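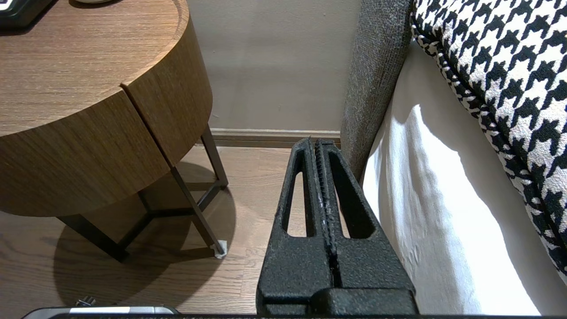
4.2 Bedroom tidying

Published success rates for household manipulation tend to come from tables cleared for the purpose, and we doubt they say much about homes. The Jallix policy, trained on 2502 demonstrations, did well on our bench and poorly in the Stedov apartment, where we gave it 40 bedroom trials. Much of the trouble lies in the furniture. Between a round nightstand on thin metal legs and the side of a bed with its white bedding hanging down (Figure 3), a two-finger gripper has little floor to work with, and the leg shadows fall across the same planks the planner must read as free space. The houndstooth cushion on the bed is a separate problem, being soft and boldly patterned, and we scored cushion placement on its own. Panganiban, the second policy, was allowed 600 seconds per trial and often used them all. A person would have finished the room and left. We would not yet call either system useful for this chore.

Figure 3. Gripper at floor level between nightstand and bed.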